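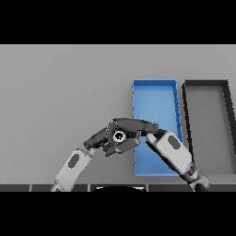
Matheson baker on flour, rent and the 4 am start

March 19, 2018

The owner of the Ganov bakery has been up since three. No time to sit, so we talk beside the ovens.

"Rye first, then the white, then buns if I've got the energy," she says. Hot cross buns till April, then no more. "People ask in June. No."

Flour went up again at Gemico, her supplier. She pays $184 a pallet more than last year and hasn't passed it on — yet. "A loaf's a loaf. You put it up fifty cents and you hear about it all week."

The rent is the bigger worry. Kaltix, which owns the block, wants $4,000 a month from the new lease. She laughs when I ask if she'll sign. "Ask me after I've slept."

Saturdays are the good days. Best one so far, 145 loaves, gone before ten. Queue past the chemist. She had to turn the sign round and hide out the back with a cuppa.

Would she do it agian? Long pause, tray of rolls in hand.

"Probably. Closer to home but."

Open from six, closed Mondays. Cash preferred.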